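**关于公共阅览室开放时间调整的意见征集(讨论帖)**

**馆务公告**(楼主)

各位读者:

自十一月起,Findley 分馆拟将二楼阅览室的闭馆时间由晚九时提前至晚八时,同时将早间开门时间提前至七时三十分。现就该方案公开征集意见,请在本帖内回复,并注明您通常到馆的时段。

上一轮问卷共收回 203 份,其中 73 份支持提前开门,56 份明确反对提前闭馆,其余未就时间问题表态。问卷全文可在一楼服务台查阅。

**北窗旧座**

本人对方案持保留意见。公告将“支持提前开门”与“反对提前闭馆”并列,但两者并不互斥。本人即同时勾选了这两项。请馆方说明,问卷中是否有题目直接询问读者愿否以晚间一小时换取早间的时间。若无此题,现有数据不足以支撑该方案。

**馆务公告**

回复“北窗旧座”:问卷未设该题。两项数字确有重叠,重叠份数正在核对,核对后将在本帖公布。

**Sinan Oral**

本人在 Meléndez 路一带工作,每日下班后乘车到馆,通常已过七时。若八时闭馆,实际可用时间不足一小时,借阅尚可,查阅工具书和过刊则无从谈起。二楼过刊不外借,这一点请馆方在决策时予以考虑。 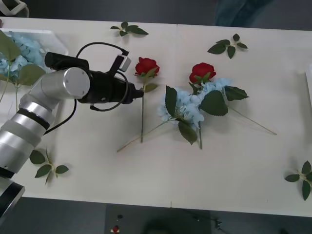 另外,建议区分阅览室与自习区。两处虽同在二楼,用途并不相同。自习的读者可以移至一楼,查阅过刊的读者则不能。如必须缩短开放时间,可先从自习区试行。

**晨读者**

不同意楼上的意见。自习区的读者同样纳税、同样持证,不应被列为首先削减的对象。早间开门一事,本人已通过意见簿提出过多次。家中有学龄儿童的读者,送完孩子后到开馆之间有一段空档,目前只能在门厅站立等候。冬季门厅没有暖气。

**Sinan Oral**

回复“晨读者”:本人并无轻视自习读者之意,“先从自习区试行”的提法不够妥当,现予撤回。关于门厅等候的情况,本人此前不了解。但提前开放门厅与提前闭馆是两件事,仍请馆方分别讨论。

**目录柜**

补充一点。馆内现用的 Fomar 检索终端,晚间八时以后使用人数确实不多,但到馆人数与终端使用人数不是同一口径。不少老读者从不使用终端,直接到架上取书。如馆方以终端记录作为晚间客流的依据,恐有偏差。

**馆务公告**

回复“目录柜”:晚间客流以门口计数为准,未采用终端记录。门口计数由 Prolier 系统生成,不区分楼层,因此无法单独得出二楼的数字。此项不足,馆方予以承认。

**北窗旧座**

既然如此,建议在二楼做一次人工登记,为期两周,早晚各记一次,结果张贴于服务台。在登记结果公布之前,开放时间宜维持不变。

**晨读者**

同意登记,不同意“维持不变”。登记期间至少应允许读者提前进入门厅就座,并请摆放几把椅子。

**目录柜**

附议摆放椅子一项。晚间时段本人仍主张保留至九时。

**馆务公告**

各位的意见已收悉。人工登记的建议将提交馆务例会审议,登记表格式届时一并公布。门厅座椅由一楼服务台先行安排。本帖继续开放回复,就晚间时段发表意见的读者,请注明所用资料类别(图书、过刊或工具书)。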